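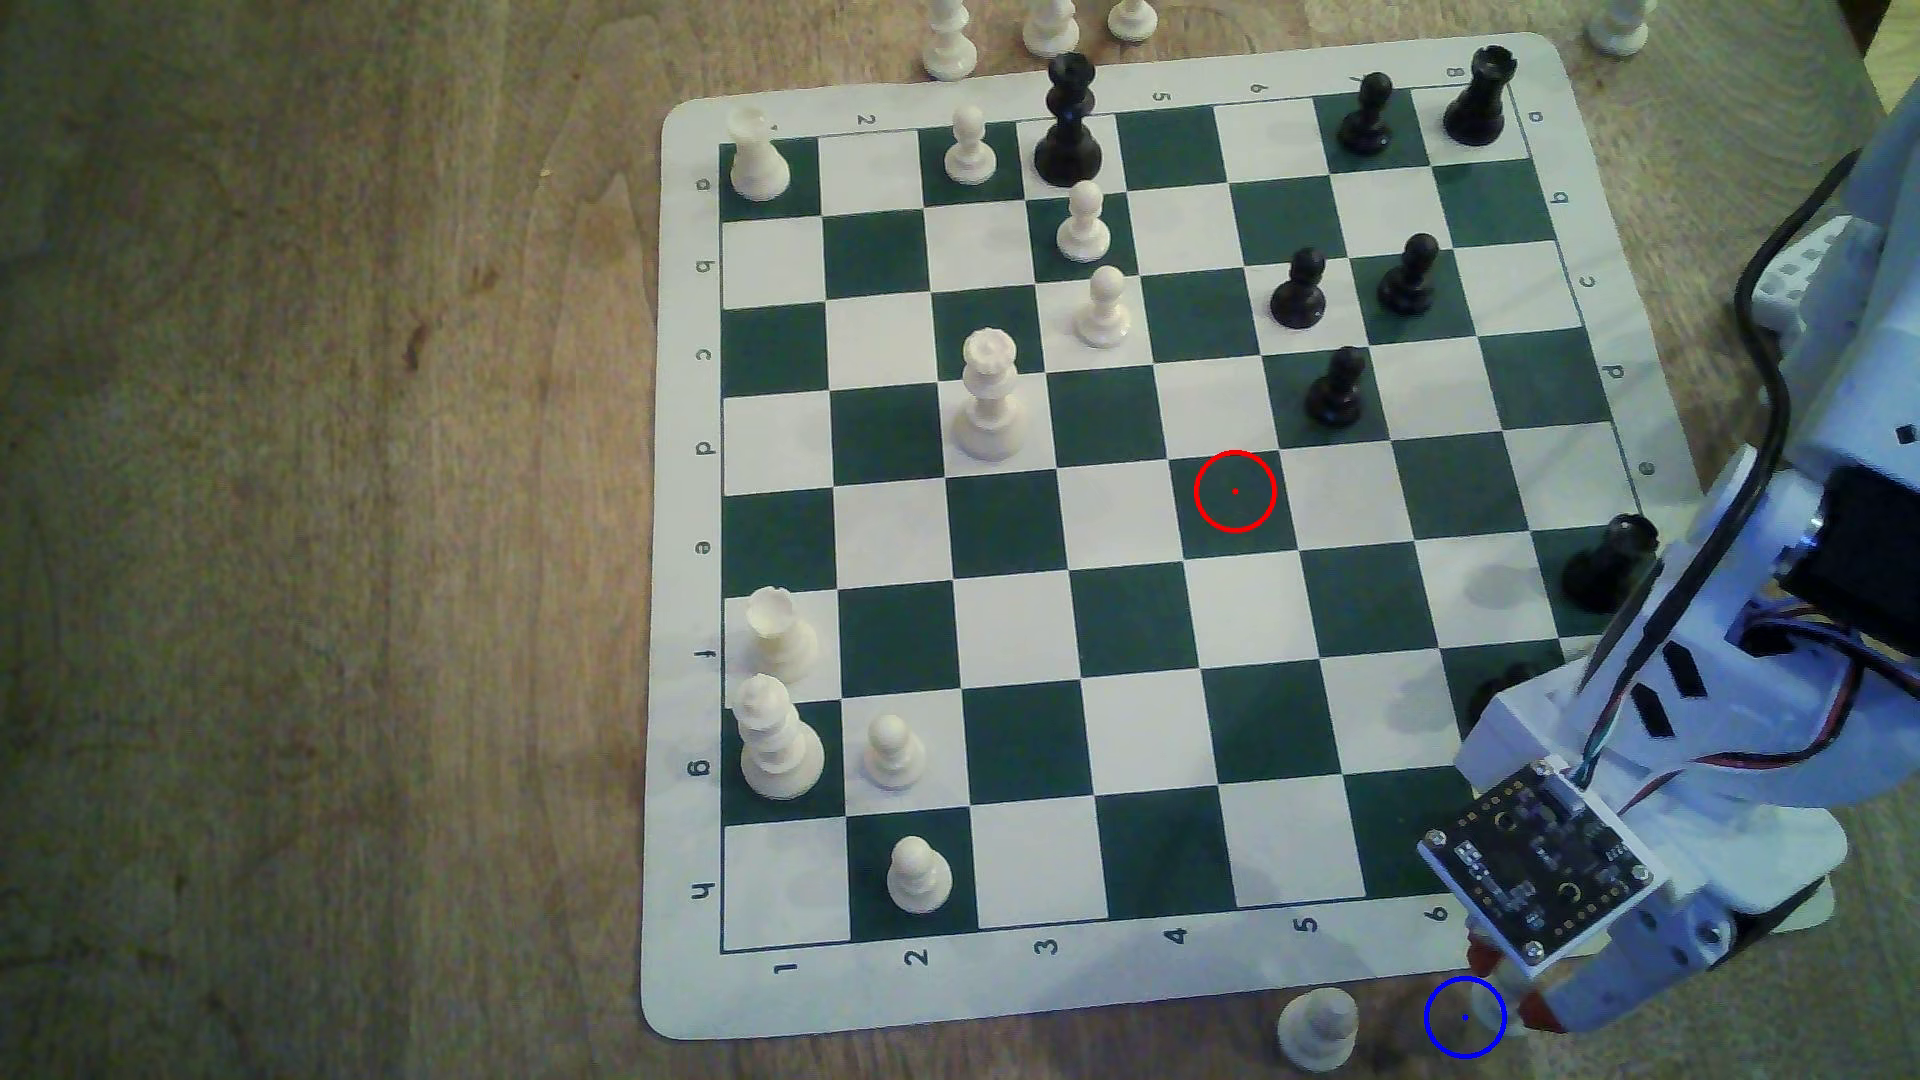 4.2 Chess as a pointing test

Print this section | E-mail this section

We picked chess because I wanted a task where "almost there" is easy to spot. A piece is on its square or it isn't. Our policy, Masesix, takes a camera view and a short command and gives back two image points, which we draw as circles (Figure 3, one red and one blue). I like having them on screen, since a bad point jumps right out at you!

We trained on 1,343 moves and held back 10 full games. Pieces beside the board stay in view the whole time, and we don't mask them out. Our first model, Gristura, kept reaching for those, which drove me a little nuts.

The second view sits low, right behind the two red-tipped fingers, and it's the one we trust for the grasp itself. White pieces on off-white squares are still the hard case, especially when a finger hides part of the piece.

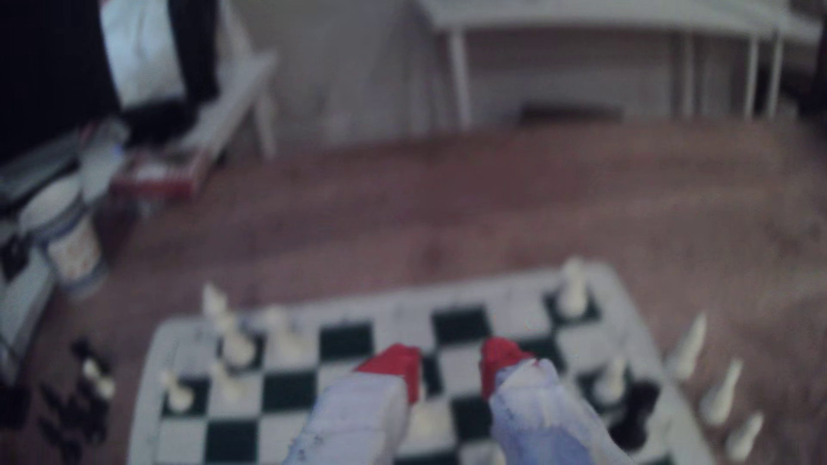
Figure 3. Overhead view with drawn points, and gripper view with a white piece between the fingers.

4.3 Where it misses

Most of our misses were short reaches toward the far rank.

E-mail | Print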